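Community Help > Home & Kitchen > Cabinets and Counters

Sticky film on slatted cabinet doors, how do I get it off without wrecking the finish?

Posted by gusstead_gal
Dec 13, 2023

Hi all! We moved into our place in Gusstead in August and I am completely in love with the kitchen, except for one thing. The cabinet doors and drawer fronts are real wood with those horizontal slats, and every single slat has a tacky film on top where dust has stuck to it. It's worst next to the stove but even the ones by the window have it.

I've tried dish soap and warm water on a sponge. It helps on the flat parts and does nothing in the grooves. My mother-in-law swears by straight ammonia and I'm scared to try it. The finish looks like a satin varnish to me but I have no paperwork, and the previous owners only left a folder for the furnace. The handles are metal bars, screwed on from the back.

What would you use, and do I need to put anything on the wood afterward? I'd love to have them looking nice before we have family over!

3 replies

Ashok Jaiswal
Member, 665 helpful votes

Oh, I love this job! I know that sounds strange but few things in a house give you such a big change for so little money. I refinished cabinets for years over in Dronville and slatted fronts were my favorite.

First, please leave the ammonia alone. It can cloud some varnishes and it will take the color right off others. What you have is cooking grease that has gone gummy with age, and it needs time more than it needs strength.

Take the handles off before anything else. There is always a ring of grime around the posts, and you'll never reach it with the bar in the way. Put the screws in a cup so they stay together (ask me how many I've fished out of a floor vent). Then vacuum the slats with the soft brush, top to bottom. If you skip this you're just making mud.

Mix a small squirt of dish soap into a bowl of warm water. Dip a microfiber cloth, wring it out hard, and lay it over the slats so it sags into the grooves. Leave it for 3 minutes. The film will soften, and then you can run a soft toothbrush along each groove, always the long way, with the grain. Wipe with a clean damp cloth and dry right away with an old T-shirt. Water sitting on the lower edge of a slat is what does the damage, so keep a dry cloth over your shoulder the whole time.

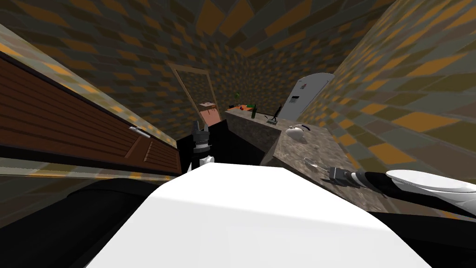 Brown slatted fronts with a silver bar handle, the same general style as yours.

For spots that won't budge, mineral spirits on a rag is the next step. Open the windows, keep it well away from the stove, and test the inside of a door first. Lay the rag out flat outdoors to dry when you're done. Don't ball it up in the trash!

If the finish still feels sound you don't need to put anything on afterward. If it feels dry or looks patchy, a thin coat of paste wax buffed out will make it glow. Do one drawer front and live with it for a week before you commit to the whole kitchen. And do post how it goes, I really want to hear!

kettle_2303

Magic eraser. Did my whole kitchen in an afternoon and it looks great, no scrubbing to speak of.

Comment from Ashok Jaiswal: Glad yours came out well! Just a caution for the original poster, those sponges are a very fine abrasive and on a satin finish they can leave shiny patches, mostly on the slat edges. Fine on paint if you go easy. I'd keep them off varnish.

Marla in Bretance

Everything Ashok said about soaking, yes yes yes. I fought with mine for a whole winter before I learned to just let the cloth sit there and do the work.

Two things I'd add. A wooden chopstick with a thin rag wrapped around the tip gets into the inside corners where the slats meet the frame, and it won't scratch the way a butter knife will (mine has the marks to prove it). Also, check your range hood filter! Mine was so clogged that all the grease was going straight back into the room, and the doors were sticky again a month after I cleaned them. I soaked it in the sink with hot water and dish soap and it came out looking new. Now I do it on the first of the month, and the doors get a dry dusting while it soaks.

There's a little hardware store on Huang Street here that will look at a drawer front if you bring one in, and the man at the paint desk can usually tell you if it's varnish or lacquer. Maybe there's a place like that near you? It's worth asking before you open the mineral spirits, and they didn't charge me a thing.

Comment from gusstead_gal: Thank you both so much! I did one drawer tonight with the cloth and toothbrush and I can't believe the color under there. Ordering a new hood filter too, mine is past saving. Starting on the stove side tomorrow!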